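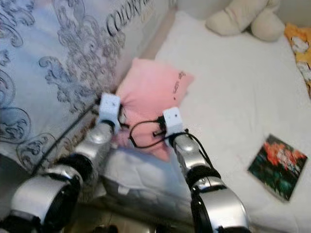 Step 4. Check the gripper cables under load

Do this with both arms extended over the bed and the pillow between the grippers. Cable faults on this cell rarely show with the arms parked.

4.1 Set the speed limit to 2 percent and hold the enable switch.

4.2 Look at the cable loop between the two white gripper housings. It should hang free over the lower part of the pillow. If it gets under a finger, stop and re-route it before going on.

4.3 Follow the cable along the outside of the right forearm to the point where it passes behind the casing at the lower joint. It must lie against the arm. Re-tie any section that stands off.

4.4 Rotate each wrist through its full range, left first. Watch the connector on the side of the right gripper. Any movement in the connector body means the retaining screw is loose.

4.5 Open the Trilteo console and read the bus error counter for each gripper. Write both values in the log. A counter that climbs during 4.4 calls for a new cable, part 642. Do not splice.

Step 5. Re-zero the grippers

5.1 Back both arms off the pillow and close the grippers on nothing.

5.2 Run "zero" from the console. The encoder offset should land within 39 counts of the value on the cell card. The left gripper on cell Prustia was last set at 2,706.

5.3 If the offset is outside the limit, power down, reseat the connector and repeat once. After a second failure, tag the gripper and send it to Khalil Haddadin.

Revised March 16, 2020, I. Poulain. Step 4.4 used to follow 4.5.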